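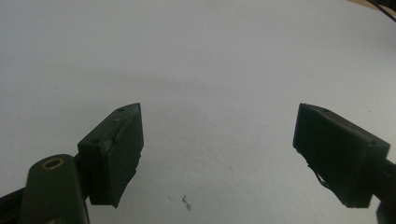

白色的哑光台面应该怎样清洁？

先用干的软刷把灰尘和纤维扫走，再用拧干的湿布擦一遍，最后用干布收水。遇到擦不掉的印子，可以用一点中性洗涤剂，不要用去污粉，也不要用钢丝球。

## Cisham图书馆手工室换上白色台面，使用者需要学习新的清洁方法

**2023年11月19日，Cisham**

Cisham图书馆二楼的手工室本周重新开放。房间关闭了一段时间，主要的工作是更换工作台的台面。原来的深褐色台面用了很多年，表面已经有刀痕、胶水和颜料的痕迹。新的台面是白色的，哑光，摸起来有一点细的纹理，由本地的家具厂Halvorsen制作和安装，产品系列的名字叫Rivix。

手工室在图书馆的登记使用者一共有824人。他们中有人来裁布，有人来装订本子，也有人来修小的东西，比如眼镜架、玩具和旧书的书脊。图书馆在一楼的入口贴了通知，说明开放的时间没有改变，预约的办法也没有改变，改变的是每个人离开以前要做的清洁。

手工室的负责人Zinash Abdella告诉本报，选择白色是使用者自己提出来的。早在二月，图书馆在门口放了一个本子，请大家写下对房间的意见。很多意见跟光线有关系。旧台面颜色深，黑色的线、深色的布和小的螺丝放在上面，眼睛很难分清楚。有一位做珠绣的使用者在本子上写，她每次都要自己带一条白毛巾来铺在桌上。

“我看了那本子好几遍，”Abdella说，“毛巾这个词出现得很多。所以我们想，为什么不把桌子变成毛巾的颜色呢。”

### 台面的情况

新台面每块长105厘米，按照旧桌架的尺寸定做。桌架没有换，只是重新拧紧了螺丝，换了脚垫。Halvorsen的安装师傅把台面的边做成圆角，因为旧的直角常常勾住毛线和袖子。

整个更换花费3000多欧元，从图书馆的设备预算里支付，没有另外募款。Abdella说，如果连桌架一起换，费用会高很多，而旧桌架的质量很好，没有理由扔掉。

哑光的表面有它的好处。手工室的灯装得比较低，旧台面在最后几年被磨得发亮，灯光照上去有反光，拍照和看图纸都不舒服。哑光的表面把光散开，影子的边缘是软的，看久了眼睛不太累。可是哑光表面的细纹理也比光滑的表面容易留住灰尘，尤其是铅笔灰和粉笔灰。

白色还有一个大家都想得到的结果：什么都看得见。一根短的纤维，一粒小小的黑渣，在深色桌面上没有人注意，在白色桌面上就很清楚。手工室开放的第一天，有几位使用者擦桌子的时间比做手工的时间还长。其中一位笑着对记者说，她在家里从来没有这样认真地擦过桌子。

### 先扫，后擦

图书馆请Hjørdis Åberg来做了一次短的讲解。Åberg在Fosum街开一家装订和修复旧书的工作室，她自己用白色的工作台已经很久。讲解在开放当天的下午进行，来的人比椅子多，有些人站在门边听。

她讲得最多的是顺序。很多人看见桌上有脏东西，马上拿湿布去擦。如果那是一粒硬的碎渣，布就会拖着它在桌面上走，留下很细的划痕。划痕刚开始看不见，时间长了就会积灰，变成灰色的线。所以她的办法是先用软毛刷把碎渣扫到一张纸上，倒掉，然后才用布。

刷子也有讲究。她不喜欢塑料毛的刷子，因为塑料毛容易起静电，把细的纤维吸来吸去，扫了半天还在桌上。她用一把旧的羊毛刷，是从前刷浆糊用的，洗干净以后专门用来扫桌子。图书馆后来照她的建议买了类似的刷子，挂在每张桌子的旁边。

关于布，她说要拧到不再滴水。哑光的台面不怕一点水，怕的是水停在那里慢慢干，特别是本地的自来水比较硬，干了以后有一圈白印。在白色台面上，这个白印从正面看不见，从侧面看却很明显，像一层薄雾。用干布马上收一遍，就没有这个问题。

有一位听众问，能不能用酒精。Åberg回答说，偶尔用来擦掉圆珠笔的印子可以，先在角落里试一下，用量要少，擦完以后再用清水布走一遍。她不赞成每天用。另一位听众问能不能用橡皮。她说可以，白色的软橡皮对铅笔印很有效，她自己也常用，只是橡皮屑要记得扫掉。

“我的老师只用面包，”她补充说，“把面包的软心揉成一团，在桌上滚。现在我觉得面包还是吃掉比较好。”

### 哪些工作要放在垫子上

白色台面不是为了直接在上面裁切。图书馆在墙上贴了一张说明，内容由Abdella起草，Halvorsen看过以后作了一些修改。本报得到允许，把主要的内容抄在下面：

- 用刀裁纸、裁布、裁皮革，必须放在切割垫上。
- 热熔胶枪放在自己的支架上，支架下面放瓷砖。
- 用墨水、染料和油漆以前，先铺防水纸。
- 胶水滴到台面上，不要等它干，用湿布吸起来，不要来回抹。
- 胶水已经干了，请用塑料刮片，从侧面轻轻推。不要用刀尖。
- 杯子可以带进来，请放在窗台上。
- 电线从桌子的后边走，不要横在台面上。
- 离开以前，扫一遍，擦一遍，收干。

最后一条在说明里用了比较大的字。Abdella解释说，以前的规定只写“请保持清洁”，每个人对清洁的理解不一样。有人觉得把大块的纸屑拿走就是清洁，有人要连桌腿也擦。现在写成三个动作，大家做起来差不多。

切割垫可以在柜台借，分大小两种，不需要押金。瓷砖是从图书馆的仓库里找到的，本来是洗手间装修剩下的，Abdella在背面贴了毛毡，这样不会刮到桌面。

### 深色印子从哪里来

在讲解以后的谈话里，有一个问题讨论得比较久。有些使用者发现，白色台面上会出现浅灰色的短线，没有人在那里画过什么。他们担心台面的质量不好。

Halvorsen对本报的答复很简单。这种线大多数来自金属工具，例如钢尺、剪刀的底边和订书机的底座。金属在有细纹理的表面上滑过，会留下很少一点金属粉，跟铅笔在纸上的道理一样。黑色橡胶的脚垫有时也会留下颜色。这两种印子都在表面上面，没有进到材料里面，用橡皮或者中性洗涤剂可以去掉。

厂方建议把钢尺的背面贴一层薄软木。这样尺子不滑，也不留印。Åberg听了以后说，装订的人一直这样做，不过原因是怕尺子滑走伤到手指。

如果是红酒、咖啡和茶，厂方说当天擦就可以擦掉。过夜的咖啡印比较麻烦，可以把湿布敷在上面等一会儿，再擦。厂方不建议用漂白水，因为漂白水会让那一小块的颜色跟旁边不一样，白色跟白色不同的时候，比有一个印子更难看。

### 使用者的意见

不是所有的人都喜欢新的颜色。一位长期来手工室做木雕的先生对记者说，他觉得旧桌子比较亲切，上面有过去的痕迹，他能认出哪一道是他自己的。他也觉得在白色上面工作不放松，总是想去擦。他已经问过图书馆，能不能留一张旧的。

图书馆同意了。有2块旧台面没有送走，现在放在房间靠里面的位置，给做木雕和做皮革的人用。Abdella说，这是一个好的意见，因为敲打和凿的工作本来就不适合在新台面上做。旧台面的表面用砂纸打磨过，上了一层油，颜色比以前浅一点，刀痕还在。

做拼布的使用者对新台面最满意。她们说，裁好的小布片放在白色上面，颜色的深浅很容易比较，不用再拿到窗边去看。有一位说，她终于看出来，她以为是黑色的一块布，其实是很深的蓝色。她用这块布做的被子已经送给侄女了，她打算不告诉她。

带孩子来的家长提了另外一种意见。孩子用蜡笔画画，常常画到纸的外面。在旧桌子上这不是问题，现在每个家长都很紧张。图书馆因此给周末的儿童时间准备了大张的包装纸，铺满整个桌面，用夹子夹在边上。孩子们可以随便画，结束以后把纸卷起来带回家，或者放在走廊的架子上给别人看。第一卷纸很快就用完了，Abdella已经再订了一些。

也有人问，为什么不选浅灰色。浅灰色不容易显脏，看起来也柔和。Abdella说，他们比较过几块样品，在手工室的灯下面，浅灰色的那一块让白线和银色的针变得不清楚。白色的样品对白线当然也不理想，可是针和深色的线看得很好，而使用者提到的困难多半是深色的东西。做白色刺绣的人可以在柜台借一块深绿色的绒布垫。

### 关于灯和影子

换了台面以后，房间比以前亮，这一点所有的人都同意。图书馆没有换灯泡，只是把灯的位置调高了一点。原来的灯正好在人的头顶，人向前弯的时候，自己的影子落在正在做的东西上面。深色桌面上影子不明显，白色桌面上就有一片灰色，跟着人的手移动。

Åberg建议把可以移动的台灯放在不拿工具的那只手的一边。用右手的人，灯放左边；用左手的人，灯放右边。她还建议灯罩朝着墙壁转一点，让光先照到墙上再回来。光会弱一些，可是影子变得很淡，看细的地方反而清楚。

手工室里的台灯数量有限，需要的人可以自己带。图书馆请大家注意把电线绕到桌子后边，用柜台提供的布带绑好。以前有过杯子被电线带倒的事情，幸好只是水。

### 掉在桌上的小东西

有一个变化是图书馆没有预料到的。旧桌子用的时候，每个月扫地都能扫出很多小零件，珠子、针、手表的螺丝，不知道是谁的。现在东西掉在桌上，马上就看见，人也就马上收好。Abdella在窗台上放了一个小玻璃碟，谁看见不认识的小零件，就放到碟子里。到记者去的那一天，碟子里有一颗纽扣和一个顶针。

她请失主来认领。顶针是金属的，里面刻着字，字已经磨得看不清。一位使用者说它可能属于从前在这里教缝纫的老师，但是还没有得到证实。

### 以后的安排

Åberg答应再来讲一次，内容是怎样保养自己家里的工作台，不限于白色的。时间还没有定，图书馆会把通知贴在一楼，也会写在每月的活动单上。参加不需要付钱，也不需要自己带工具。她希望参加的人把家里擦不掉的印子拍下来带给她看，如果可以的话，写清楚桌子是什么材料、以前用过什么清洁剂。

Halvorsen方面表示，会在明年二月派人来检查一次台面的接缝和螺丝。木头的桌架在冬天暖气开着的时候会收缩一点，接缝处可能出现很细的缝，灰尘容易进去。厂方说这很平常，到时候调整一下就好。在那以前，如果使用者看见缝里有脏东西，请用软刷扫，不要用针挑。

关于旧台面的去向，也有读者打电话到本报来问。除了留在手工室的部分以外，其余的都由Halvorsen运回工厂。厂方说，还好的木料会锯成小块，做成砧板和架子，其中一部分会送回图书馆，放在走廊里当花盆架。太薄或者吸了太多胶水的部分不能再用。

手工室的预约可以在柜台办理，也可以打电话。第一次来的人，工作人员会带着看一遍刷子、布和垫子放在哪里，时间很短。用过的湿布请放进水池旁边的篮子，干布挂回原来的钩子上。洗布的工作由图书馆负责。

*更正：本报上一期的预告把Åberg的工作室写成在图书馆的对面，正确的位置是Fosum街，走路到图书馆需要几分钟。我们向她和白走了一趟的读者表示歉意。*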